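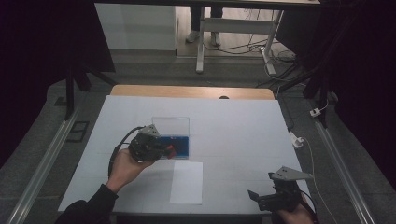 **Sermon recordings: full series or single messages?**

**skunetis_reader** wrote:

Greetings to all. Our church is in Rallo and we put the Sunday messages on our page as audio. Until January we uploaded each message alone, with the title and the Bible passage. Now the pastor preaches in series, five or six weeks on one theme, and the question is how to arrange them. I would like to have one page for each series. My co-worker wants to keep the simple list with the newest on top. We have 88 recordings already, so I do not want to do the work two times. What do you do in your church?

**Tamuno** wrote:

We do one page per series. A person who missed week two can find it between week one and week three. With the long list, our older members called the office and asked where is the second part.

**psalm_and_tea** wrote:

I disagree a little with Tamuno. Most people in our congregation want only last Sunday. They were sick, or they had work, and on Wednesday evening they want to listen before the home group. If they must open a series first, it is one more click and some of them give up. Keep the list.

**Tamuno** wrote:

You can have the last message on the front page and the series behind it. It is not so difficult.

**psalm_and_tea** wrote:

For you maybe. Our page is made with a very old program and I am the only one who can change it. Everything extra is my Saturday.

**rason_choir** wrote:

A different point: please write a short summary, two or three sentences. I visited a page of a church near Rason and there was only "Part 4". Part 4 of what? I wanted something on Jonah for my mother and I opened six files before I found it.

Also the length. Ours are 23 minutes usually, but a guest speaker can go to 60, and people like to know this before they start the dishes.
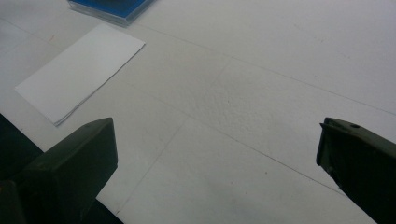

*Table top, close view*

**skunetis_reader** wrote:

Thank you, rason_choir, the length is a good idea and I had not thought of it. About the summary, who writes it in your church? Our pastor says he has no time, and I am afraid to put wrong words in his mouth.

**rason_choir** wrote:

I write it from his notes and he reads it before I publish. In one year he changed only a few words. Once he asked me to remove a joke.

**old_hymnal** wrote:

I must say I am not happy with the idea of series at all. When each sermon has a catchy title and a number, it begins to look like a television program. In my youth the sermon followed the reading of the day and that was enough.

**Tamuno** wrote:

With respect, a series through the letter to the Philippians also follows the reading. It depends on the preacher.

**old_hymnal** wrote:

That kind I accept. I spoke about the other kind.

**skunetis_reader** wrote:

Please, let us stay with the web page :) I think I will put the newest message on top and make series pages only for the new ones. The old recordings can stay in the list with the passage next to them. Does somebody know if it is better to sort the old ones by date or by book of the Bible?

**psalm_and_tea** wrote:

By date. Many sermons use two books and then you will argue with your co-worker again.

**rason_choir** wrote:

By book! Nobody remembers the date.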